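Folding tables, purple cups and a lot of tea: an afternoon at Erdale

I'd been meaning to visit the Erdale supper room ever since a friend came back raving about the dumplings, so on 29th December I finally got the bus over and cornered the woman who runs it. She asked me not to print her name ("everyone here knows who I am anyway") and then talked for well over an hour, bless her.

The first thing I wanted to know about was the furniture. I grew up with brown folding tables that trapped your fingers, and hers are a good deal more cheerful.

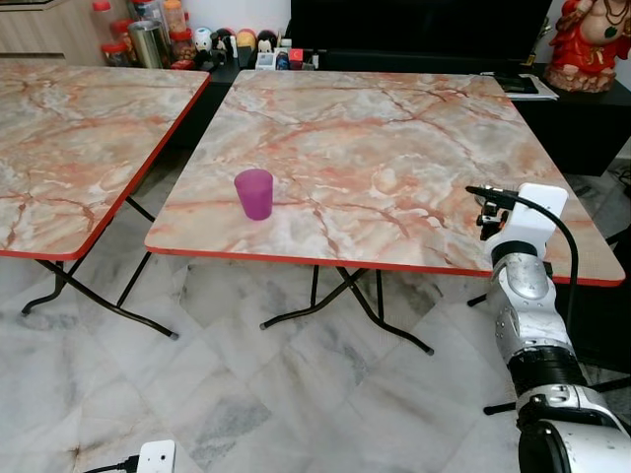 She bought the tables from a closing-down café called Maluleke, 18 of them for £372, and had to borrow a van to fetch them. "I went in for chairs!" she told me. "I didn't even want tables. But then I saw that pattern and I thought, well, that's like eating off a slice of streaky bacon, I've got to have those." I laughed, but she has a point, what with all that orangey-red veining running through the cream, and the red edging sets it off a treat. The black legs fold up, so the whole lot goes against the wall when the dance class wants the floor.

Do they wobble? "Two of them do. I know which two, and I put my brother-in-law there."

We moved on to the cups, which are plastic and which she defends fiercely. She used to have glasses, a set of 40, and was down to 3 by the second winter. "It's a tiled floor, love. Glass doesn't bounce." Guests do sometimes grumble that tea tastes odd out of plastic, so there are mugs in the cupboard for the fussy ones (me, I'm afraid).

She lays up the same way every time: cup down first, then the cutlery, then whatever bread is going. I asked whether anyone really minded where the fork went at a supper where half the guests eat with their fingers. 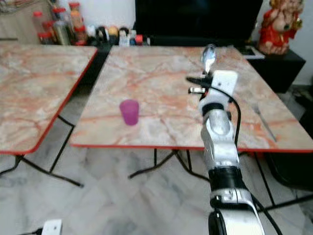 Laying up at Erdale: purple cup, fork and spoon.

"I mind," she said. "My mother would've sent you out of the room for a crooked fork. I'm softer than she was, but I do notice."

Next December she'd like to do two sittings, with soup at the first and something baked at the second. She's still arguing with herself about puddings. I put in a word for treacle sponge and she wrote it on the back of her hand.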